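Evaluating the Duvum Hand-Held Gripper Kit for Household Object Tasks
Final project report, applied robotics stream
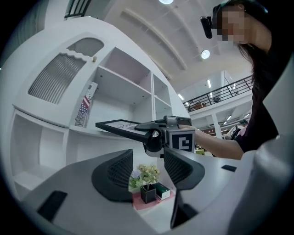

Student Projects / Automation

1. Background

Our group was asked to choose a commercial product that a small lab could buy instead of build, and to report on whether it did the job. We picked the Duvum kit, sold by Londberg. It is a set of hand-held grippers with a camera on the tool, plus software that turns a recording into a path a robot arm can follow. The operator works the jaws by hand, so no arm is needed while recording.

We had the kit on loan for one term and returned it in October. The supplier did not see this report before we handed it in. We paid for shipping one way and for one set of replacement finger pads.

2. What we wanted to find out

The brochure says the kit can be used by people with no robotics training after a short introduction. We wanted to check that claim, and also how many recordings would come out usable. A recording counted as usable if the software could work out the tool's position from start to finish and the jaw opening was logged the whole way through.

We left out anything to do with training a model. Another group is covering that, and it would have taken more computer time than we were given.

3. Setting up

Charging, pairing and updating the grippers took most of the first afternoon. The update failed twice on the lab laptop and went through on a newer one. The printed manual describes an older menu, so we used the online version after that.

We recorded in a large open hall with a mezzanine level along one side. The work area had a white table with a pink mat on it, and a tall white cabinet with a glass-panelled door and open shelves. The tasks used ordinary household things: a potted plant, small boxes and a black picture frame with a printed sheet in it. We chose the frame for its flat shape and thin edge, which we expected to be hard for soft fingers to hold level.

The person recording wore a small head-mounted device along with the grippers. Each gripper comes with a marker block, a cube carrying a black and white square pattern, which the software uses to find one tool from the other's camera.

4. Tasks and method

We wrote 34 short tasks. Most were one-handed, such as picking up a box and putting it on a shelf. The rest needed both grippers, either to pass an object across or to steady it with one side while the other let go. Every operator did the whole list, took a break, and did it again in a different order.

Operators were told to move at a normal pace and to keep going if they dropped something. We kept the drops in the data if the object was picked up again in the same recording.

In total we made 2,883 recordings. That is more than we planned, as the first week was so slow that we over-booked the hall for the weeks after it.

5. Results

The software accepted 1,491 of the recordings with no changes, a little over half. Londberg's support page suggests the share should be higher. When we looked through the rejected ones, the most common fault was a loss of tracking when the marker block turned away from the other tool. Fast turns of the wrist were the next worst. A smaller group failed for reasons we could not find, with an error code that is missing from the online manual.

The picture frame did better than we had guessed. The curved fingers closed on it well enough when the operator came at it from a short side. Coming from a long side, it tended to tip, and people learned quickly to avoid that. The small boxes were the easiest. The plant pot was fine for lifting but awkward to set down, as the view of the pot's base was often blocked by the fingers.

Operators with no robotics background were about as successful as the rest of us by their second session. On this point we agree with the brochure.

6. Comfort and wear

Arms got tired. The grippers are not very heavy, but holding one out level for a long list of tasks is hard on the forearm, and two operators asked for shorter sessions. We cut them down and the later recordings were better for it.

The mesh on one of our finger pads started to lift near the tip. The replacement took a few minutes to fit with the tool provided. The grey housings picked up scuffs and nothing worse.

7. Comparison with other options

We read the spec sheets for two other kits, the Flidora and the Tse. The Flidora is cheaper but records one hand only. The Tse has better tracking on paper and needs fixed cameras around the room, so it would not suit a hall that is booked by other classes. We did not test either one.

8. Recommendation

The Duvum kit is worth considering for a teaching lab that needs two-handed recordings and has no fixed space. We would not buy it for a project on a tight deadline until the tracking improves. Anyone using it should plan to record nearly twice what they need, keep sessions short and check the rejected files daily. We left ours to the end of the first week and lost most of that week's two-handed work.

Appendix A lists the tasks. Appendix B has the rejected files sorted by error code.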